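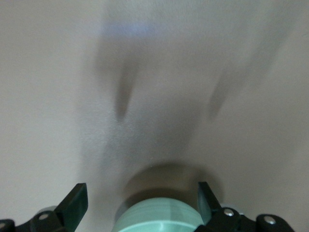 What color should the surfaces in a shared workroom be?
Pale, warm and without pattern, unless the work itself calls for something darker.

The Honari Institute operates workrooms that are open to its members and to outside organizations by agreement. The renewal of the benches and wall panels in these rooms is now under review, and several proposals have asked for dark surfaces, printed grids or wood-effect finishes. The view set out in this essay is that the Institute should keep to plain, light surfaces and should spend the difference on better lamps. It is the view of the author and is offered to the members before the review closes.

The case for dark surfaces deserves a fair statement. A dark bench hides stains. It looks serious in a brochure, and visitors tend to remark on it. The workroom at Jommont was fitted out in charcoal gray in 2000, and for several years it was the room most often chosen for official visits. Members who worked there every day had a different opinion of it. Small screws were lost. Pencil marks could not be seen. Additional lamps were brought in from other rooms, which left those rooms short, and the correspondence about the lamps fills a good part of the Jommont file.

A pale surface gives back some of the light that falls on it. A person leaning over a part blocks the ceiling lamp, and on a dark bench the area under the hands becomes almost useless for close work. On an off-white bench the same area is softened by light returned from the surface around it. The shadow is still there, and it is easy to read. It tells the worker where the hand or tool is in relation to the bench, and experienced members make use of this without giving it any thought. When a tool comes down toward a pale surface, its shadow comes to meet it.

Color judgment is a second matter. Many of the objects made and handled in the rooms are now in light colors. Mint green is a common choice, and it is a difficult one, as it can be taken for gray or for pale blue beside a strong color. Against a warm off-white it keeps its own character. The fine horizontal lines around a cylinder in that color can be made out, and the curve of its rim stands clear of what is behind it. A member checking a part for faults depends on small differences of this kind. A wood-effect finish, with its own lines running across the bench, competes with them directly.

The same reasoning applies to printed grids. Skusico, which supplied the Institute with benches for many years, offered a grid finish as a standard option, and the Brouwer room accepted it. The grid was intended to help with measuring. In practice members continued to use rulers, as they should, and the grid wore away first in the places where it was most wanted. What remained was a surface that looked dirty when it was clean. The author would support a loose cutting mat with a printed grid in every room. It can be put down when required and returned to the rack afterward.

It will be said that pale surfaces show dirt. This is true and it is a merit. A bench that shows a smear of oil is a bench that will be wiped. The rules of the Institute require every member to leave the bench in the condition in which it was found, and a rule of that sort is only of use where the condition of the bench can be seen. Under the dark finish at Jommont, residue built up along the rear edge until it could be felt by hand before it was noticed by eye.

Declan Brunton, in a letter to the review, objected that large pale surfaces are tiring to look at and that they make a workroom feel like a clinic. His objection is a reasonable one and it has been put to the author by others as well. Pure white under strong lamps is indeed unpleasant over a long afternoon. The answer lies in the choice of shade. An off-white with some warmth in it, leaning toward beige or with a slight pink-gray tone, is much easier on the eyes, and it changes agreeably with the light in the room. One side of a wall may look brighter than the other; a cool patch of light may fall on it and give it a lavender cast for a time. Brunton describes such effects as distractions. The author finds them harmless, and would point out that a glossy black bench reflects every lamp in the ceiling.

The finish should be matte. The review has before it a sample in high gloss, and this should be declined whatever its color. Gloss turns a useful surface into a poor mirror, and the lamps have to be moved each time the worker moves. A matte surface scratches more visibly and will need repainting or replacement sooner. The Institute should accept that cost and plan for it.

On the matter of cost, the figures circulated to members place the pale matte panel at 116 per unit and give a total of 1058 for lamps in the smallest room. The author does not dispute either. The two items ought to be considered together, however, and the present papers treat them separately. A room with pale surfaces needs fewer lamps at the bench, and a decision on lamps that is made first will commit the Institute to fittings it may not require. The order of business should be changed so that surfaces are settled before lighting.

Exceptions ought to be allowed. Work with clear plastic, white thread or paper is often easier against something dark — a sheet of black card is enough for most of it. Rooms used for display have their own needs and fall outside the present review. The small bench by the window in the Brouwer room, which is old and well liked, should be left as it is.

The author therefore asks members to support the plain off-white matte finish for benches and wall panels in all general workrooms, with loose mats in place of printed grids. Any room that wishes to depart from this should give its grounds in writing. Comments on the draft specification may be left at the Institute office until 30 April 2026, and samples of the three proposed shades can be seen there during opening hours. Members are advised to look at them under the lamps they normally work by and to bring with them a part or a tool of the kind they use most.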